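Unit 7: Interior doors, reading and measuring

Read this before the June workshop. Bring a tape, a pencil and the Bolard worksheet.

A hinged door needs floor space to swing. On a plan, the door is drawn as a straight line and its path as a quarter circle. Nothing fixed should be drawn inside that quarter circle. Check radiators, closets and other doors first. Two doors that share a corner will often hit each other, and one of them has to be rehung on the opposite side.

A panel door is built from a few named parts. The upright pieces at the sides are stiles. The pieces running across are rails: top, middle and bottom. The raised strips around or along them are moldings. Many newer doors copy this layout with grooves cut into a flat face, and the same names are used.

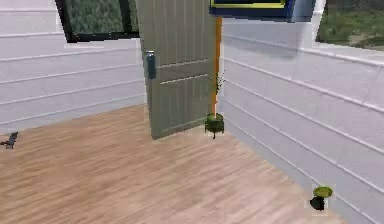

**Topic: Hardware and clearances**

Handles come as knobs or levers. A lever is easier to use with full hands or weak grip. The plate behind it is the backplate, and it should cover the old screw holes if you are replacing a set.

The gap under the door matters more than most students expect. In the Druren house exercise, the plan allows 19 mm for a rug. On bare boards you can go down to 7 mm. Measure at the hinge side, the middle and the handle side, with the door closed and again with it fully open, as old floors are rarely level.

Write the smallest reading on the worksheet and circle it.

For next time: finish the Cosero plan, sheet 33. Mark every swing and list any doors that clash.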